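Tests utilisateurs sur un écran de mixage par pistes : à quel moment figer la maquette ?

Memitz
Bonjour à tous. Je m'occupe de l'interface d'une application, Visik, qui permet à l'auditeur de régler lui-même le niveau de chaque piste pendant une écoute. La maquette affiche jusqu'à 12 pistes sur un seul écran, en curseurs verticaux, avec un bouton muet sous chaque curseur.
Au premier tour de tests, les participants ont confondu le muet et le solo. J'ai séparé les deux fonctions et ajouté un libellé. Au deuxième tour, la confusion a disparu mais le temps de réglage a augmenté, et deux personnes ont demandé une vue réduite. Le développement commence mardi. Faut-il refaire un tour complet avec la vue réduite, ou figer l'écran principal et traiter le reste plus tard ? La zone tactile des curseurs me pose aussi problème sur les petits téléphones.

Rungrueang
Figer l'écran principal, oui, mais seulement la structure : ordre des pistes, position du muet, comportement du retour. Les dimensions et les libellés peuvent encore bouger sans gêner le développement si les composants sont bien isolés.
Pour la vue réduite, un tour complet est disproportionné. Prenez 3 participants qui n'ont pas vu les versions précédentes, donnez-leur une seule tâche (couper la basse, remonter la voix) et notez les erreurs plus que la durée. Le temps de réglage est un mauvais indicateur dans ce type d'application - un utilisateur qui explore passe plus de temps et n'est pas forcément perdu.
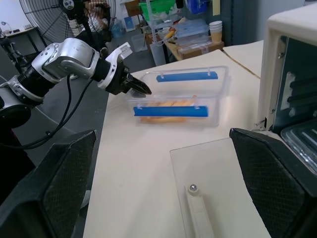
Bac en plastique transparent à clips bleus, sur la table.

Côté curseurs, dissociez la zone visible de la zone active. Le trait peut rester fin, la zone de saisie doit couvrir toute la largeur de la colonne. Si 12 colonnes ne tiennent pas, passez au défilement horizontal par groupes et gardez le volume général fixe à droite. Ajoutez un délai de 300 ms avant la prise en compte d'un appui long, sinon le défilement déclenchera des solos involontaires.

Iria
Pareil chez nous, on a figé trop tôt et on a tout refait. Teste sur un vrai téléphone, pas dans le navigateur.

Memitz
Merci. Je fige la structure et je prépare la tâche unique pour la vue réduite. Pour le défilement par groupes, je vais d'abord vérifier que les noms de pistes restent lisibles en mode paysage.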